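3.2 Packaging and the perceived size of a meal

Work on portion judgment has mostly used plated food. Participants look at a plate of pasta or rice, estimate how much is there, and then say how full they would expect to be after eating it. Packaged food has received less attention, even though a large share of weekday lunches in the places we studied is bought in a wrapper and eaten at a desk. In our diary sample, 16 of the office sites had no kitchen beyond a sink and a kettle, and people at those sites bought lunch ready made on most working days.

The diary entries show that people rarely treated the wrapper as neutral. A sandwich in clear wrap was described as "a light lunch" more often than the same sandwich in a paper sleeve, and the word "snack" came up when no drink was bought with it. Respondents at the Stuklow site, where the canteen had closed in May, used "lunch" for almost anything eaten between noon and two. We take this to mean that the label follows the time of day at least as much as the food.

Drinks complicate the picture. Respondents who bought a sweetened drink left it out of their written estimate of the meal in many cases, then included it when the interviewer asked what they had consumed. Kourkoulas reported the same gap in his earlier study of commuters and put it down to the wording of the diary form. We changed the wording and the gap became smaller, but it did not close. Figure 7 shows a wrapped sandwich on a tray, with bottled cola in a tiered rack behind it.

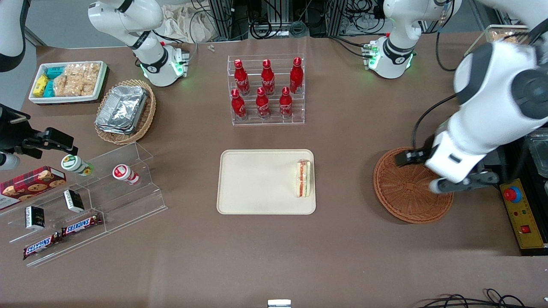

Figure 7. Wrapped sandwich and bottled soft drinks. Photo: Rafail Kourkoulas.

The effect of the tray was weaker than we expected. Earlier plate-size studies led us to predict that a single item on a large tray would be judged smaller than the same item on a small one. The difference ran in the predicted direction at the Firnier and Onomum sites and in the opposite direction at Hosoda. Pooled across sites, it was not reliable. One possible reason is that trays in a self-service line carry no information about the portion. A plate is chosen by whoever serves the food, while a tray is picked up before anything has been selected.

Energy estimates were poor for all item types. Most respondents gave round numbers, with 700 and 2000 the most common answers. The second figure appears on many food labels as a daily reference value, and several respondents said in interviews that they had remembered it from there and had not understood the question to be about one meal. We removed these answers from the energy analysis but kept the same respondents in the analysis of expected fullness, where the response was a mark on a line and no number was asked for.

Two limits should be kept in mind. The diaries were filled in by people who had agreed to write down what they ate, and this alone may have changed what they bought. The sites also differed in price. At Hosoda the employer paid part of the cost of lunch, and we could not separate the effect of the subsidy from that of the food on offer. Section 3.3 returns to price using the receipts.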